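Open day at the Atik Institute, where they measure how happy you are

I went to the Atik Institute's open day in Runisholm on a Sunday, which their own research lists as the least cheerful afternoon of the week. The bus takes 30 minutes and smells of soup.

The institute studies well-being and music, mainly whether singing in a group makes people more content. At the door I filled out a mood form, scored 6 out of ten, and was handed a sticker saying so. Everyone wore one. I have never felt so outranked by a toddler.

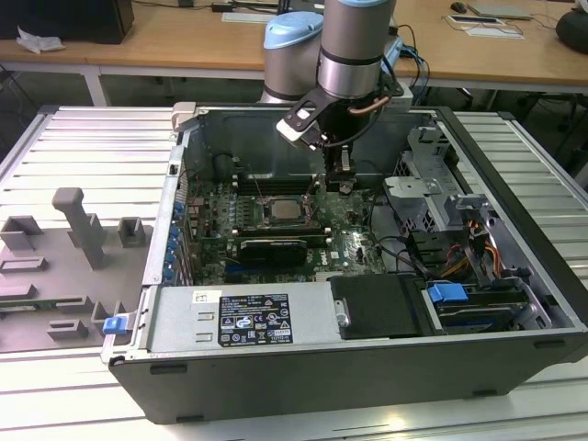 After coffee we were herded into the Ibarra Room for the choir demonstration. Over 224 of us sang a folk song from Pranilley in what the program called "open harmony." I sat between two people who knew the descant. Then came the form again, and I had slipped to a five — the cookies had run out by then, a variable I hope someone wrote down.

The talk on the long-term choir study was good, though. It follows 469 singers, and the speaker was refreshingly frank that cheerful people may simply join more choirs. Questions ran long. A man in the back wanted to know about whistling.

Admission is free, and the parking isn't. They keep your forms, but you can take the sticker home.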